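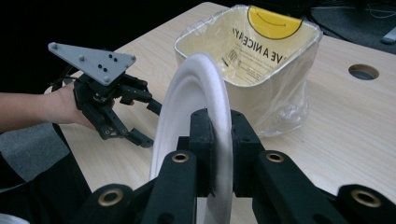

Retailers who trialled the range told Skinside that customers kept asking one thing, whether a plate marked as dishwasher safe would still look the same after two years of daily use, and that the printed guidance in the box did not answer it.

Skinside has revised the care and durability information for its Dreren tableware. The new text applies to all plates and bowls sold from September and replaces the single line of advice printed on the base of the carton.

Each item now carries a stated wash rating. Dreren side plates are rated for 150 cycles at the normal setting and dinner plates for 190. The rating is the point at which a loss of surface finish may first be noticed under test. It does not mark the end of safe use, and the guarantee against cracking remains at 2 years.

Testing was carried out for Skinside by the Vlachopoulos laboratory in Jullgate. Samples were washed in household machines using tablet detergent, dried in the closed machine and checked under a fixed lamp. Sets washed with plates touching showed rim wear earlier than sets held apart by the rack. Water hardness was kept constant throughout, so results in very hard water areas may differ.

The leaflet also sets out stacking limits. Dinner plates may be stored in piles of up to 2 dozen on a flat shelf. Bowls should be stored in smaller piles, as the weight rests on a narrower foot. Scouring pads and powder cleaners are not recommended on any item. Tea and tomato stains can be lifted with bicarbonate of soda and a soft cloth.

Prices and item codes are unchanged. Stockists holding earlier cartons may request loose leaflets from the Jullgate warehouse, quoting the batch code on the outer label. Leaflets are supplied free of charge.

Ends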